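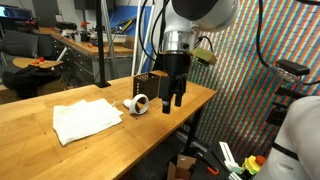 Notes 4: Collecting Demonstrations by Hand and by Remote Control

January
Posted by the course staff, Lillville Robotics Teaching Lab

These notes cover the second half of the unit on learning from demonstration. Read them before the lab session. Policy training is left to Notes 5.

4.1 Two ways to show a task

In kinesthetic teaching the operator holds the arm and moves it through the task while the joint encoders record. Forces are felt directly, and there is no mapping to learn. The drawback is that the operator's hands and body end up in the camera views, so a policy trained on those images sees something at training time that will be absent when it runs. The usual fix is to replay the recorded joint path with nobody touching the arm and keep the images from the replay. Replay works for rigid objects in known positions. It works poorly for cloth, which rarely folds the same way twice.

In teleoperation the operator stands clear and commands the arm through an input device. Images can be used as recorded. The price is reduced force feedback and some delay between hand and gripper. For the towel task we use a handheld VR controller with a tracking ring and a parallel-jaw gripper.

4.2 Mapping the controller to the gripper

Position is mapped relatively. When the clutch button is pressed, the current controller pose and the current gripper pose are stored as references. While it is held, displacement of the controller from its reference is rotated into the robot base frame, scaled, and added to the gripper reference. Releasing the clutch freezes the arm, and the operator can bring the hand back to a comfortable position.

Scale is 1:1 by default. Reduce it for the grasp if your hand is unsteady. Do not change it within an episode – the Vurkura logger writes one scale value per file.

Orientation uses the same scheme without scaling. Most errors in last term's lab reports came from composing the rotations in the wrong order. Check yours by turning the controller about one axis at a time.

4.3 What is recorded

Each time step holds joint positions, gripper opening, the commanded pose, clutch state and the camera images. Store the commanded pose and the measured pose separately. They differ whenever the arm lags, and which of the two serves as the action label affects the learned policy.

The reference set for this unit, Clurkance, has 738 episodes. Nearly 10 percent contain a pause with the clutch released. Trim these before training. A policy that copies one step at a time tends to learn the pause and then stay in it.

4.4 Procedure for the towel task

Work in pairs, one operating and one at the emergency stop. Start every episode with the fingers open and above the bench top. Vary the towel's position and angle between episodes. Approach from above, close on a single layer, lift, fold, release, retreat. If the grasp misses, recover and continue, and mark the episode as a recovery – these are kept. Discard an episode only if the arm stops on a fault or tracking is lost.

Put the controller down on the bench only with the clutch released.

4.5 To hand in

Your episode files, a plot of commanded against measured height for 2 episodes, and a paragraph on where the lag is largest.

Related items
Notes 3: Frames, Rotations and Hand-Eye Calibration
Notes 5: Behavior Cloning from Images
Lab sheet: Using the Vurkura Logger
Reading list: The Baptiste Lectures on Imitation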